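Re: [Kivi] folding bulky cardigans

Message 2758

I tried it on my cable cardigan, and wow - it really does suit thick knits! Lay it out flat first, front up.
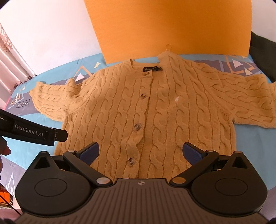
I leave the buttons alone and smooth the cables with my palms. Then:

1. Square up the shoulders and the button band. 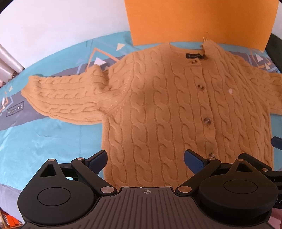 2. Sleeves in across the body, then fold up from the hem. If it bunches, shake it out and start over (I do, plenty!).
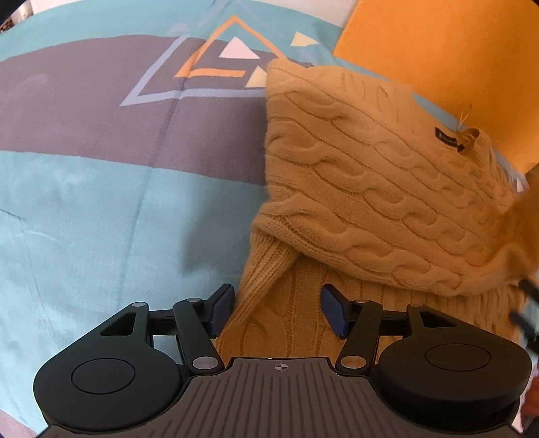
On the Kuldale list, a member wrote:
> I never hang mine. Cables are heavy and the shoulders grow.

Same here! Mine live on a shelf.
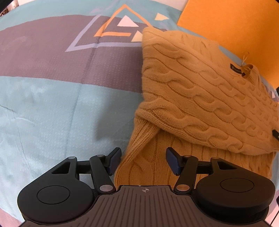

I'm trying the Puvik pullover next - 4 skeins of cables, can't wait.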